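What we will buy before winter, and what we will not

In August I promised to write how we plan the money for the wall project, and then I wrote nothing for many weeks. Wissam reminded me on Thursday, so I sat down with coffee and the spreadsheet.

For readers who are new: our small company, Maltulstead, repairs the outside of old apartment buildings. We want one arm that can hold sensors and small tools against a rough wall, so that a person does not have to hang on a rope for every small inspection. We have money for one serious purchase this year. After that the account must rest.

The first version of the budget was made by me, and it was too simple. I had one line for the arm, one line for the gripper and one line which was called "other." Dalal Harb, who keeps our books, printed it and drew a circle around "other." She asked me what is inside. I did not know very well what is inside.

Now the sheet has 27 lines. The arm is still the largest, with 47 percent of the total. The gripper is much smaller than I expected, and the mounting is much bigger. The base plate, the cable guides, the cover against rain, the transport case – each of them is cheap alone, but together they cost more than the gripper. I also added training for two people and a reserve of 15 percent. Ívar Kárason thinks the reserve is too low. He has bought such machines before and I have not, so probably I will raise it.

The most useful decision was to spend some weeks in simulation before we sign anything. Lina Daher built a rough model of a wall with a gripper under it, and we look at the work from the place of the gripper, upward. I was against this in the beginning. It looked to me like playing, and the license is also a line in the sheet. But I changed my opinion when I started to ask questions which I could not ask to a catalog. How long must the fingers be? How much does the hand itself hide from a camera which is mounted behind it?

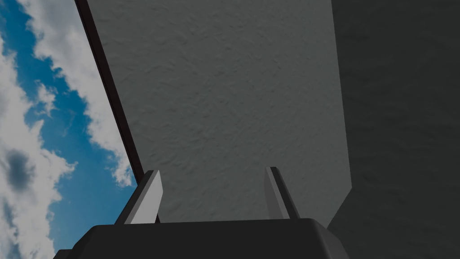 Looking up past the two fingers in Lina's simulation, with the textured panel behind them and a cloudy sky on the left.

From views like this one I learned that the housing of the hand takes a lot of room compared with the fingers. In the catalog I looked only at the gripping force and the price. Now I have a column for the width of the housing and a column for the length of the fingers, and two of the models I liked are already removed from the list.

Two offers remain. Stemach sells the arm and the gripper together, with a warranty of 36 months, but the delivery is slow and spare fingers must be ordered from them. Drakum is cheaper at the start and lets us use fingers made by any workshop. Their service contract is paid every year, and when I calculate for five years the difference becomes almost nothing. I did not see this until Dalal forced me to put both offers in the same table with the same years.

There is also the possibility to rent. Leen Saab found a used arm at Moussa which we could take by the month. For a test it is a good price, for a whole season it is not. I keep it in the sheet as plan B, in case the bank answers late.

Still open: who pays for the transport if the arm must go back for repair, and whether our insurance accepts the machine on a scaffold. I wrote to both sellers about the first question. For the second I have a call with the insurance office, and I am a little afraid of the answer – it can add one more line.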